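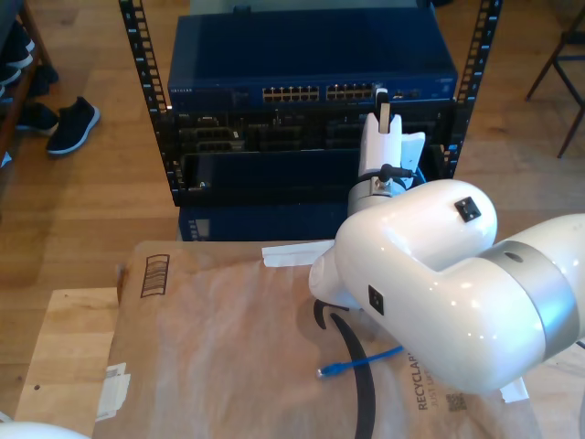 Yichen Peng

Open rack and patch cable FAQ

These are the questions we get most from people setting up a small open-frame rack at home, in a shop or in a back office. The answers cover the rack itself, what order to put things in, and how to deal with the patch cables. If your rack is a closed cabinet with doors, most of the cable advice still applies but the mounting advice may not.

Last updated 2018-01-29

Do I need an open-frame rack or a cabinet?

For one switch and one server, an open frame is fine. You can reach everything from the front and the back, air moves freely, and it costs less. A cabinet makes sense if the room is dusty, if children or customers walk through it, or if you need a lock.

Where should the switch go?

Near the top. Most of the cables you will plug and unplug go to the switch, and it is easier to do that standing up or sitting on a normal chair. A server is heavier, so it goes under the switch. Anything heavier still, such as a battery backup, goes at the very bottom or on the floor under the rack.

What goes in the empty spaces?

Blank panels. They cover unused space and keep air from the back of the equipment from coming around to the front. On an open frame they matter less for cooling, but they also give you a flat surface where a cable can hang without catching on anything. Leave a space above the switch if you plan to add a second one later.

The square holes in my rails don't take screws. What did I do wrong?

Nothing. Those holes are made for cage nuts. Squeeze the nut, set it into the hole from the back of the rail, and then run the screw in from the front. Put in all the nuts for one piece of equipment before you lift it. Check that the left and right sides are at the same height, which is easy to get wrong when the holes all look alike. Some rails have threaded round holes instead, and those take screws directly.

Can I stand the rack on a wood floor?

Yes. Put felt or rubber pads under the feet if the floor is finished. If the rack is tall, fix it to the wall or the floor. Tall open frames can tip forward when a server is pulled out on its rails.

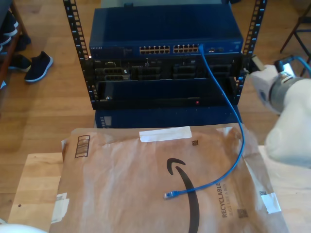 Do not run the cables across the floor in front of the rack either, where they get stepped on and where a chair will roll over them sooner or later. Take them up one side and along the wall if you can.

What length of patch cable should I buy?

Measure the path the cable will really take, including the trip out to the side of the rack and back in again, and add a little slack. Between two units in the same rack, 2 feet is usually enough. For a laptop on a table next to the rack, we use 4 feet or a bit more. A 20-foot cable coiled up behind a switch works, but it gets in the way of everything else.

Should I unpack all the cables at once?

Open one package at a time and keep the paper or mailer flat on the table as a work surface. It gives you a place to lay plugs down where they won't get lost or scratch the tabletop. Label both ends before you plug anything in. Plain white tape and a pen will do.
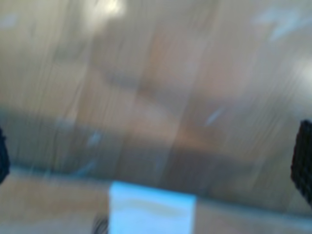
Pale blue against the wood of the tabletop.

Does the color of a cable mean anything?

Not to the equipment. A blue cable and a gray cable of the same category do the same job. Colors are for you. Essam El-Sayed, who set up the rack at our Vatard office, uses blue for ordinary computers, yellow for the uplink and red for anything that must not be unplugged. Write your own list and tape it to the side of the rack.

How do I plug in a cable without bending the clip?

Hold the plug by its body, with the clip lined up with the notch in the port, and push it straight in until it clicks. Use your other hand to carry the weight of the cable a few inches back, so it isn't pulling the plug down as it goes in.

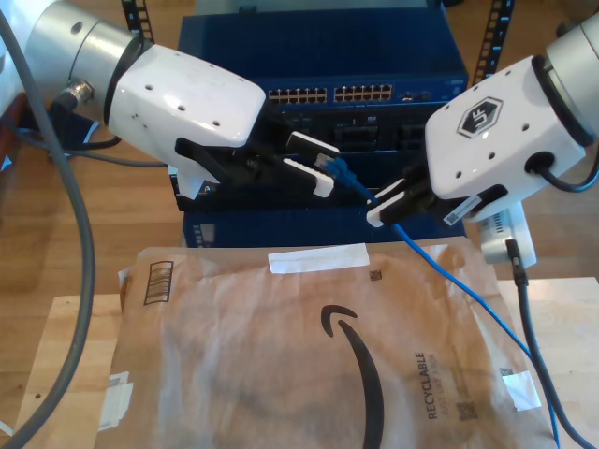 To take one out, press the clip all the way down first and then pull on the plug itself. Pulling on the cord is how most clips get broken. If the plug feels stuck, push it in slightly, press the clip again and try once more. A plug with a broken clip may still work for a while, but it will slide out when someone bumps the cable – replace it.

Does it matter which port I use?

On a simple unmanaged switch, no. On a managed switch the ports can be set up differently, so check with whoever configured it. The smaller group of ports off to the side on some switches is often for fiber or for management. Check your manual before using those.

How tight can I bend a cable?

Keep curves gentle, and never fold one flat to make it fit. Use hook-and-loop straps for bundles. Zip ties are fine for power cords but it is easy to pull them too tight on network cable, and you will be cutting them off again the next time something moves.

How often should I tidy the rack?

Once a year is enough for a small one. We do ours in November – check the labels, pull out cables that go nowhere, and wipe down the shelves and the floor underneath.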